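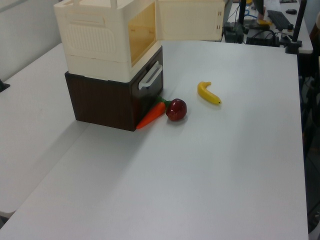 Jonden Releases Pluvitz, a Planning Tool for Everyday Robot Chores

Jonden is very happy to share the first public version of Pluvitz, software that helps a robot arm work out the order of small household jobs, like opening a door, putting a piece of toy food inside and closing up again.

We have been living with this project for a good long while, and July feels like the right time to let other people try it. Pluvitz takes in what the camera sees, writes a short plan in plain words and checks it again after every step, so a plan can be changed halfway through without starting over. The release comes with 1,595 recorded tasks and a viewer, Tristex, for playing them back (58 of them are marked as hard, and we would love to hear how you get on with those!).

"I used to spend whole afternoons fixing plans by hand, and I don't miss it one bit," said Yevhen Kostiuk, who leads planning at Jonden. "Send us the ones that go wrong, please. We read them all."

Pluvitz is free for schools and research labs. For questions, or just to say hello, please write to Anselmo Agudelo at the Jonden press desk.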